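Balloon (toy and decoration)

A balloon is a flexible bag filled with a gas, most often air or helium, and used for play, decoration, advertising and display.
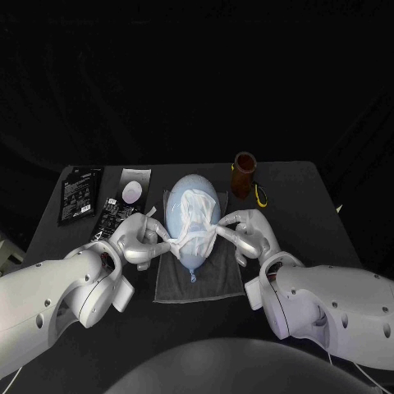 The word came into English from Italian and French words for a large ball. Before rubber was widely available, toy balloons and play balls were made from the bladders and intestines of animals, which were cleaned, dried, blown up and tied at the neck. They were light and fairly strong but went stiff with age.

History

Rubber balloons date from the 1820s, when they were first made for use in experiments with gases. Kits for making toy balloons at home followed soon after. The buyer received liquid rubber and a syringe and was expected to form the balloon by hand. Early rubber became sticky in hot weather and brittle in cold weather. This was largely put right by vulcanisation, a treatment with heat and sulphur that came into use in the 1840s.

Balloons made by dipping a shaped form into liquid latex appeared in the first half of the twentieth century. The method was quick and cheap, and it allowed shapes other than a simple round bag. Metallised plastic balloons, usually called foil balloons, came into general sale in the later part of the century.

Materials

Latex comes from the sap of the rubber tree, grown mainly in South-East Asia and parts of Africa. It stretches a long way and returns close to its first size when let down, though a balloon that has been fully blown up is always left a little slack. Sunlight and air slowly break down the surface. The cloudy bloom that forms on an older balloon is called oxidation and is often wanted for outdoor photographs of weddings, less often for anything else.

Foil balloons are made from thin plastic film with a metal coating. They hardly stretch, so they have a fixed size and can be printed in fine detail. Gas leaks through the film much more slowly than through latex. Most have a self-sealing valve in the tail.

A third type, sold as the bubble balloon, is made of clear stretchy plastic and keeps a nearly round shape.

Manufacture

Latex balloons are made on moulds known as formers. The formers are first dipped in a salt solution that makes the latex set, then lowered into coloured latex. After dipping, brushes or rollers turn the open end over on itself to make the ring at the neck. The balloons are washed, dried in an oven and stripped from the formers, often with a jet of air or water. Powder is added to stop them sticking together.

Foil balloons are cut from printed film in two matching sheets, which are joined by heat around the edge.

Small makers are now rare in Europe. The works at Trernberg, founded by a family of glove makers, dipped balloons in a single shed and at its busiest employed 100 people, many of them only in the months before the December fairs. Its trade passed to a larger firm at Prakberg, which kept the Trernberg colours in its catalogue for several years. The order books survive in part and were listed by Zhuoran Cheng, whose notes give the usual trade packing as cartons of 500, with a larger carton of 2,000 for fairgrounds.

Inflation and gases

Air is the cheapest filling and is used for anything that will be fixed to a frame, hung from a ceiling or held on a stick. The pressure needed is highest at the start, when the balloon is small, and falls once the rubber begins to give. It rises again near the limit of stretch. Many people therefore find the first breath the hardest. Stretching the balloon by hand beforehand makes it easier.

Helium is lighter than air and does not burn. A small latex balloon filled with it will usually float for less than a day, a foil balloon for a week or more. A liquid coating can be put inside a latex balloon to slow the leak. Hydrogen gives slightly more lift but catches fire easily and is no longer used in toy balloons in most countries.

Uses

Party balloons are sold by their width when full. Long thin balloons, sometimes called pencil balloons, are twisted into animals, hats and flowers. The twister leaves a short length empty at the end, as each twist pushes air along the tube.

Larger displays include arches, columns and garlands. An arch may be built on a frame or, if filled with helium, held up by its own lift and tied down at both ends. Rhonda Gauthier's handbook for decorators, published by Buro, describes a garland of 900 balloons made for the town hall at Morin in five sizes. It recommends measuring each balloon against a hole cut in a board so that the clusters sit evenly. The handbook is still used on some evening courses, although its chapter on gas supply is out of date.

Balloons are also used in school science lessons, mostly to show static electricity, air pressure and the push of escaping gas.

Safety

Uninflated and burst balloons can block the airway of a young child, and packets in many countries carry a warning to that effect. Some people are allergic to latex, and hospitals often allow only foil balloons on the wards. Breathing in helium straight from a cylinder can cause serious injury or death. Foil balloons conduct electricity and have caused power cuts after drifting into overhead lines.

Environment

Balloons released outdoors may travel a long way before coming down. Latex breaks down in time, but this can take months or years depending on conditions, and pieces are eaten by birds, turtles and farm animals. Ribbons and plastic valves last much longer. A number of local councils have banned releases on their own land, and some countries and states have laws against them.

Helium is taken from natural gas and cannot be made in quantity by other means. Its price has risen sharply at times of short supply, and some decorators have gone over to air-filled work for this reason.

See also

Balloon modelling
Latex
Toy
Water balloon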